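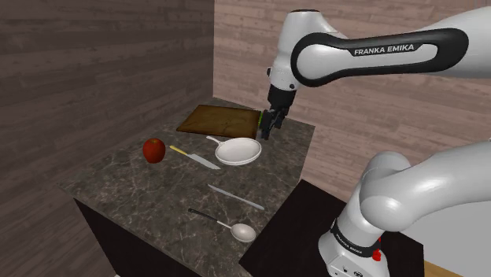

Books & Justice | Civil Rights

2 min read

Severino Carrasco's history of the Girham jail strike is coming out in paperback, and it deserves every new reader it gets. Tulten Press will release the 419-page edition in September, with a first run of 1,000 copies.

The book follows 134 men held in the Girham county jail, many of them still waiting for a trial date, who refused to work in the laundry and kitchen until they could see a lawyer. Carrasco spent years with court papers and family letters, and the letters are wonderful – funny, angry, full of questions about kids and car payments.

The paperback adds a new chapter on the appeal in Pacheco, which was still open when the hardcover went to print. There is also a much better index, a real gift to anyone who has tried to teach from the first edition!

Tulten will send up to 489 copies free to prison libraries and reading groups. Requests go through the Kasard Legal Aid Center, which is also hosting a talk with Carrasco the week the book comes out.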